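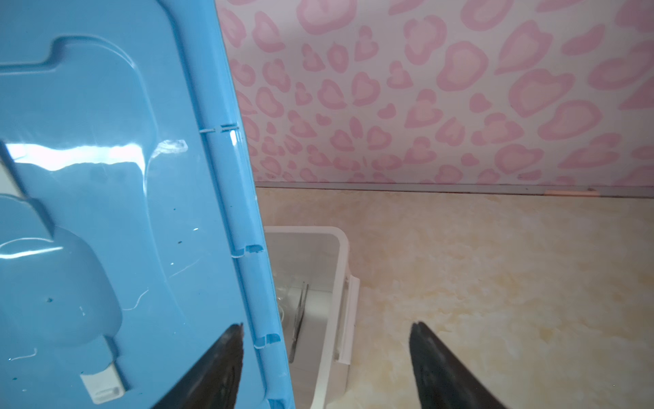
Blue lid, white tub, tweezers inside.

I finally sorted the small stuff from the craft shelf in January. Glass and tweezers go in one lidded tub now.
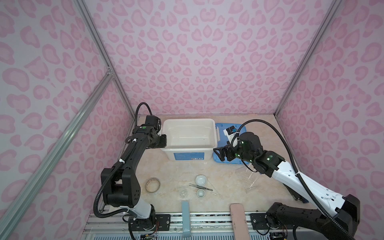 Tub and lid by the leopard-spot wall.

The tub cost 593 at Voten, and I keep the lid beside it while I pack.

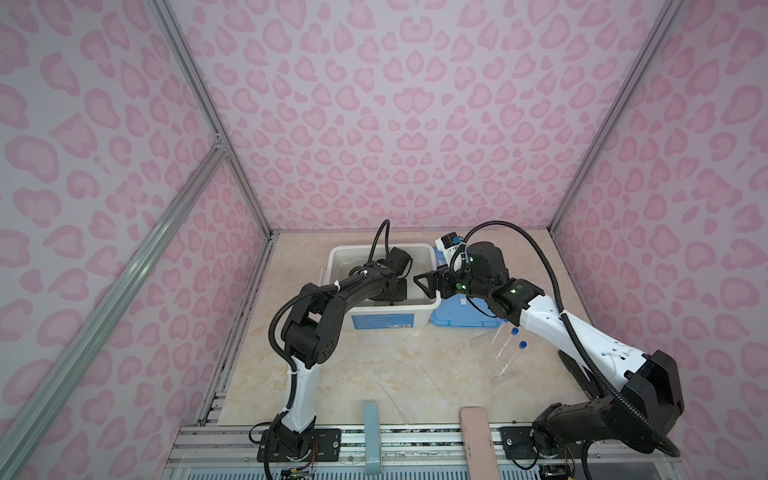
Do you wrap the glass first?
Only the thin pieces, in a sheet of kitchen paper.

Heavy things go at the bottom. 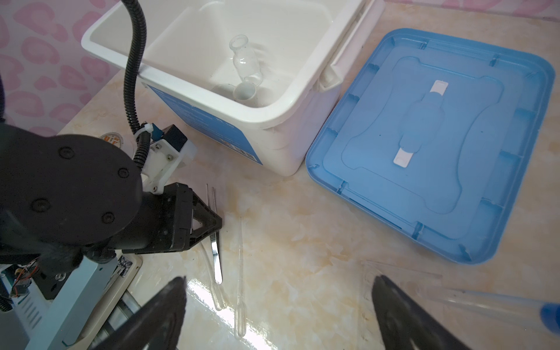
Next up is the drawer of beads, nearly 500 of them, and I still need a box for those.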